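Footwear and sundries, sorting and storage
Workshop notebook, Basona, ground floor
June, entry begun 9.40
Entered by R. Gasser; read and countersigned by G. Hofstetter

Purpose of the entry. The stock of boots and shoes held by the workshop has grown without any plan, and the register no longer agrees with the shelves. The work recorded under this heading is the sorting of the footwear, the marking of each pair, and the choice of a permanent place for it. Hand tools that have drifted in among the footwear are dealt with at the same time.

1. Register

The register stands at 191 entries. It was last checked against the shelves before the move from the Brunner building, and 17 entries could not be matched to anything at that time. They have been left open. Colleagues who come across an unmarked pair are asked to bring it to the bench before putting it away, and to write down where it was found.

Numbers are to be written on a cloth tag tied through the pull loop or the top eyelet. Adhesive labels were tried and are not to be used again. On rubber they lift within a few days, and on suede they take the nap off when removed. Where a boot has neither loop nor eyelet, the tag goes inside the shaft on a loose stitch. G.H. has the needle and the waxed thread in his drawer.

2. Sorting

Rubber boots are kept apart from everything with a fabric or leather upper. They are stored upright, heels to the wall, and never folded over. Ankle boots may be stored upright or on their sides, provided that the two boots of a pair face the same way. Tall boots need a shaper. We have fewer shapers than tall boots, and rolled card of a suitable weight will serve until the Sokard order arrives.

The beige pairs have caused most of the confusion. Several are close in colour, and in the register they appear simply as "beige, ankle" or "beige, tall", with nothing further. I have begun to add the colour of the heel and of the lining where either is distinctive. An orange heel or a purplish lining is enough to settle the matter at a glance, and it costs one line in the book.

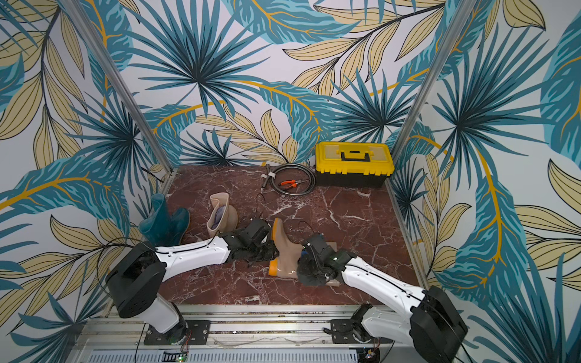

Sorting in progress: ankle boots, teal rain boots and a tall boot, with cable, pliers and toolbox at the back.

The pliers and the coiled cable do not belong with the footwear and are to be returned to the tool wall. Orange-handled pliers have their own hook, second row. Cable is to be coiled and tied before it is hung up, with the tie left loose enough to be slid off by hand. The yellow and black toolbox may stay where it is until the shelving has been settled -- it must not become a store for odd laces and insoles, as happened with the previous one.

3. Cleaning

Cleaning is to be done before tagging. Rubber: lukewarm water, a soft cloth, no solvent. Suede and similar: dry brush only. Smooth uppers: damp cloth, then left open at room temperature overnight. The Vutlow spray has been withdrawn from use here; it left a tide mark on the test piece, and the remainder of the can has gone to the chemical cupboard.

Soles should be checked for grit, especially any boot that is going to be laid on the marble. A folded cloth is to be used for the final wipe.

4. Shelving

Two proposals were discussed at the bench. The first was open shelving along the corridor, 1000 mm wide per bay, in three tiers. The second was closed boxes, one pair to a box, with the register number on the short side. G.H. favours the boxes on account of dust. My own view is that boxes will not be reopened once stacked, and that tags will then cease to be checked. It was agreed to try one bay of open shelving first, with a gap of around 100 mm above the tallest boot so that a pair can be lifted out without tipping it.

The lowest tier is reserved for rubber boots, on a tray. The tray from the old sink will fit if the lip is cut back on one side. To be measured.

5. Outstanding

Open entries in the register, to be worked through shelf by shelf (R.G.).
Tray, measurement and cutting (G.H.).
Shapers, delivery date to be requested from Sokard (R.G.).
Cloth tags, second roll needed before the tall boots are started.

Addition, 16.15. Tray measured. It is too deep for the bay by the thickness of the back rail. G.H. will cut a notch at each end and leave the lip as it is. The tag roll has been found behind the brushes.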